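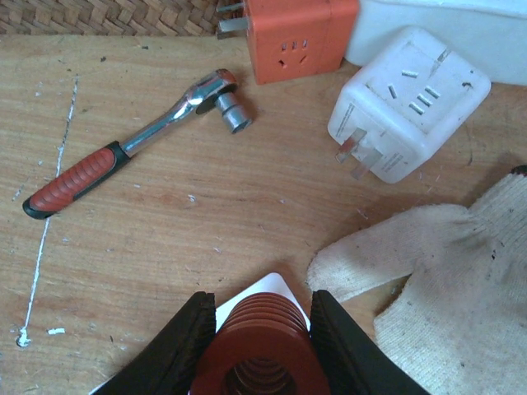 Lorraine Merrick
2025-03-13

We've had the Zornau arm kit on the bench long enough for me to have an opinion, so this is a thread on what you get, what it's like to use and what I'd want changed before buying a second one.

It's sold by Fairweather as a bench kit: arm, two-finger gripper, wrist camera, power supply, clamp and a year of the software. We paid £2,783 including delivery. The software is £75 a month after the first year, and that's easy to miss on the quote.

Assembly took an afternoon. The arm comes in one piece and the gripper goes on with four screws. The cable from the camera has to be threaded before you fit the gripper and the manual puts those two steps the wrong way round. Brodie Grimshaw did ours twice.

We don't make anything in big numbers. It's mostly repair and odd jobs, so the test was whether it could pick up the kind of stuff that ends up on our table. Hand tools, plug adapters, work gloves, ribbed parts. No trays and no fixtures.

Ribbed parts first. The fingers are black and wide, with a fine ridged strip along the gripping edge. Held across the rings, a part stays put at the default force and I've stopped watching it. Held end to end it's a different matter, and I wouldn't leave it alone with anything that squashes.

Ratchet wrench: fine by the rubber handle, poor by the chrome. The software likes to go for the middle of a long object, and on a wrench that's bare shaft. You can drag the grip point on the screen to the handle and it remembers the choice for that tool. Ask it for a different size of wrench and you're back to dragging.

Shiny things confuse it in general. With the bench lamp on, the highlights on chrome break one outline into two or three. Turning the lamp to the wall fixed most of it. Fairweather's setup guide has a page on lighting which I read after a week of moaning to their support line.

Plug adapters are better than I thought they'd be. Square sides, decent weight, easy. Prongs sticking out the side can catch a finger on the way down, so set the approach height higher than the default. I use 5 cm.

Gloves. No. A knitted glove lying flat gets pinched by one fold, lifted a little way and dropped. Anoma Wickramasinghe got it to work by bunching the glove up first, at which point you may as well carry it yourself. The sales page says "soft goods". Ask them which ones.

The wrist camera is the best part of the kit. You get both fingertips in the picture at all times and can see exactly what's between them. Colour is good enough to tell a dirty glove from a clean one. It doesn't cope with very small print, so don't plan on reading rating labels with it.

Noise: a low whine when holding, nothing when parked. Rhys Waaka sits nearest and says he can hear the radio over it.

Teaching it a job is done by hand. You hold the button on the forearm, move it where you want, press again to save the point. Tayla Bright had never touched one and had it moving parts from one side of the table to the other before lunch. Editing the points afterwards is clumsy. There's no undo, so save a copy before you change anything.

Support has been decent. Two calls, both answered by somebody who knew the arm. The replacement finger pads came in a plain envelope with no part number, so write it on the bag yourself if you want to reorder.

We also had the Modmont on loan in September. Stronger grip, worse camera, and it needs bolting down. If all you lift is metal I'd look at that one first. For mixed work on an ordinary wooden table I prefer the Zornau, mainly for the clamp and the view.

Things I'd like fixed: the manual order for the camera cable, an undo, a softer set of fingers in the box, and the monthly fee shown next to the price.

Somebody asked about the Gesau fingers. They do fit, same four screws. You have to enter the new finger length by hand or it'll press into the table. I haven't tried them on gloves yet.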